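Party Planning on a Small Budget: Tips for the Week Before

Most of the money at a birthday party goes on things bought in a rush on the last day. Start a week ahead and you can skip the expensive store run.

Sort out the table first

Measure the table before you buy a cover. A cover that is too short slides off as soon as children lean on it. If the top is nice wood, leave it bare and put down paper runners, which cost less and go straight in the recycling. Wipe the top with a damp cloth the night before so it has time to dry.

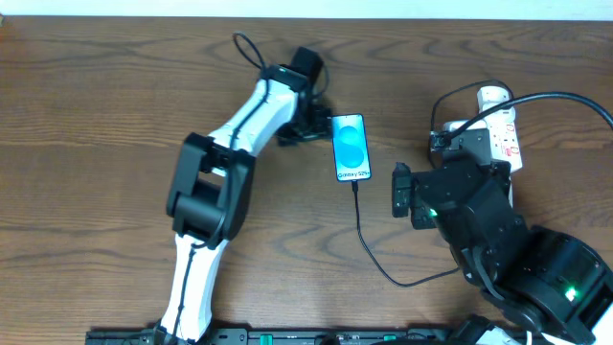
A wooden tabletop with plenty of grain needs very little dressing up.

Invitations

Text messages are fine for most families. Send them 9 days ahead and ask for a reply by a set day. Put the finish time in the message as well as the start time – parents need to know when to come back. Ask about food allergies in the same message.

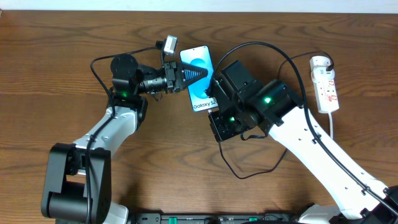 Music and games

Make the playlist early and download it, as the wifi in a rented hall can be poor. 60 minutes of music is enough if you let it repeat. For musical chairs or freeze dance, have one adult work the phone and do nothing else.

Charge the phone overnight and turn on Do Not Disturb, or a call will stop the music halfway through a round. 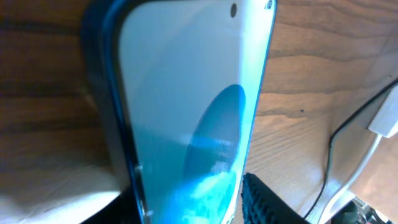 If you don't have a speaker, stand the phone in a large ceramic bowl. It makes the sound a little louder, though it won't fill a hall.

Food

Keep it plain. Sandwiches, cut fruit and popcorn all get eaten. Pop the corn in the morning and store it in a lidded tub. Cut the fruit last.

Posted July 28, 2023 in Parties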